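4.2 Reaching into a desktop case
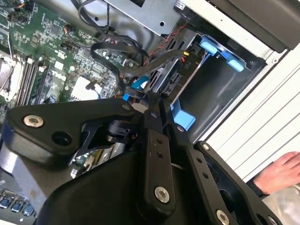

We built the Sirko gripper on the shared benches at the Erkport workshop, and the desktop case quickly became our favorite test. A case is crowded! Cables loop wherever they like, the drive bay takes up room, and the arm has to come in at a tilt to reach anything useful (Figure 3). The plates and linkages were cut in the same shop, so a bent part could be replaced the same evening.

Figure 3. The gripper over the motherboard of an open desktop case, seen from the wrist camera.

Between June and August we logged 1,126 reaches with the Skedent controller. Of these, 54 ended with the jaw touching a cable first, and we are very pleased with that number for a home-cut mechanism. Most of the contacts came near the drive bay. Moving the wrist camera 2 cm outward gave the operator a better view past the linkages, and we kept it there for all the trials in Section 5.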